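Ticket: mesh keeps its creases after folding, bottom half worst
Product: Cendstead folding board, large
Status: Open, waiting on customer

First message

Hi! So I've got a stack of 16 white mesh pieces to fold for our club shop, all the same sporty fabric with the tiny holes, and I cannot get them to lie flat. I bought your board because the Plakley one I had before was too small and everything hung over the side. Size is fine now, no complaints there. The trouble is the fabric. I lay it out lengthwise, the top half behaves beautifully, and then the bottom half bunches up on me the second I start the fold. One corner always wants to curl too.

What I've tried so far:
Steaming from the back (helped a bit, came back overnight)
Turning the board around in case it was me — same thing
Washing one again without softener, no change
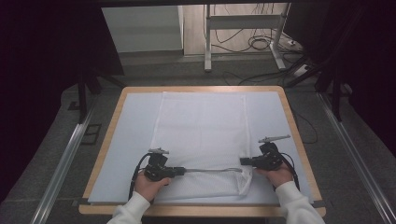
I also tried a cool iron through a dish towel, on the lowest setting, and I'm scared to go any higher because the label says Trammont sportswear mesh and there's nothing on it about heat at all. Do you happen to know? My sister-in-law swears by 180 but that's Fahrenheit on her fancy press and I've only got dots on mine.

Update, same evening

Thanks for the quick answer! Okay, I did the thing you suggested, smoothing from the middle out to the edges and then leaving it for 30 minutes before folding. Better! The middle is pretty good now. What's left is mostly a soft ripple, plus one crease running sort of diagonally, and it shows up more when the light comes in low. 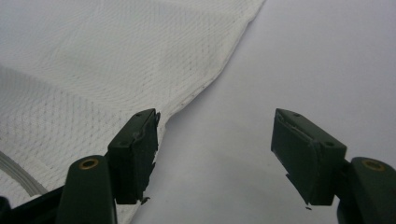
Mesh on the pale tabletop, hem stitching along the edge and the double-line trim at lower left.

I'm starting to think the trim is my problem. It feels stiffer than the mesh, so when I pull the mesh straight the trim stays put and everything next to it puckers. Does that sound right to you? If so, should I be lining up the hem first and letting the trim land wherever it lands?

Update, next morning

Hem first is definitely the way to go! I did 2 before breakfast and they came out so much neater, though the corner still curls on one of them. I've put them under a big Dudás atlas for now. Please keep the ticket open until I've done the rest of the stack, and if you find out anything about the iron setting, just add it here — I check this page at lunch.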